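Subject: Re: [kurkcombe-users] save transfer between the two versions?

Sorry for slow reply, have been buried in work and only got the thing booted again at the weekend.

> Has anyone managed to carry a Kurkcombe save over from the handheld
> version to the home one? The manual says you can "share your village"
> but the menu option is greyed out for me. I'm at 34 villagers and
> really don't want to begin again. Also, is it true the harbour quest
> is different in each version? I've been stuck on the lighthouse bit
> for ages and the guide I found doesn't match what I'm getting at all.
> Any help welcome, I've read back through the archive as far as I
> could but half of it is about the first game.

Right. In order.

Greyed out option. You need to have finished the Viklund chapter on BOTH machines, not just the handheld. Manual doesn't say so, or it does but in the bit about post, which is a daft place for it. Play the home version up to the point where Viklund gives you the cart, save at the inn (not the autosave, it doesn't count), quit to the title, then look again. Should be lit up. If it isn't, check both are on the same language setting. Mine was on English on one and German on the other and it just sat there sulking.

What comes across: villagers, their moods, house layouts, recipes, anything in the big chest. What doesn't: coins over 800, the pets, anything you've put down outdoors. So bring your fences and lamps in first!! I lost the entire garden and had to do the orchard again from seed. Also the clock resets to morning, which means anyone on the night shift stands in the square looking lost until the next day. They sort themselves out.

34 is fine btw. The home version's limit is 61, the handheld's is lower, so going this way you're safe. Going back the other way it drops the newest ones without asking. Don't go back the other way.

Harbour quest. Yes, different. Handheld: you light the lamp with oil from Brasar's shop, three trips, dull. Home version: Brasar won't sell you the oil until you've mended the jetty, and the jetty needs rope, and the rope is behind the mill where you can't see it unless you swing the view round. Your guide is almost certainly for the handheld. The home one has an extra scene with the gulls as well, don't skip it, you get a hat.

If you're stuck AFTER the jetty: talk to Brasar twice. First time he only moans about the weather. Second time in the same visit he opens the back room. If you leave the shop in between he goes back to moaning and you've to start over. Took me a whole evening, that.

The fiddly part is the lighthouse stairs. The game wants 30 planks but it'll take driftwood in place of planks, it just doesn't tell you. Driftwood comes in every morning on the beach below the chapel, so go to bed early a few nights running and you'll have it without touching your stock. Do not use the good oak, you want that for the theatre later on. 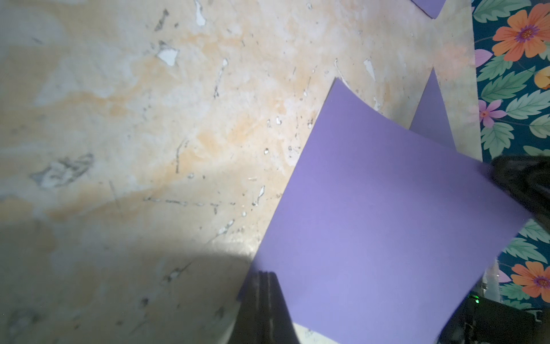
Worn tabletop and a purple sheet in the first one, flowery wallpaper in the second

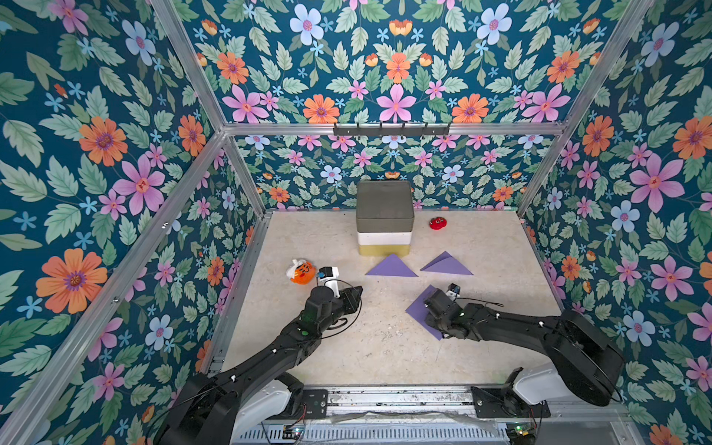
Anyway, the other thing I meant to say, on the archive. Most of the old posts about transfers are for the first game and none of it works now, so ignore anything with the word "passcode" in it. There was one decent post on Kekedus island and the hidden beds but I can't find it, it may have gone when the list moved. If someone has it saved could they send it round again please.

Speaking of Kekedus, has anybody got the ferry to run in winter? Mine stops dead once January comes round in the game and the ticket woman says to come back "when the ice has gone" but there's no ice anywhere. Tried changing the date, made no diffrence. I'd rather not wait it out as I have two villagers stuck over there with no stove and their moods are in the bin.

And back up before you transfer. Copy the save to the card first and take the card out. I didn't the first time round, hence the orchard.

Will try the theatre stuff tonight if I get a minute, and post what I find. Shout if teh menu is still greyed out after Viklund.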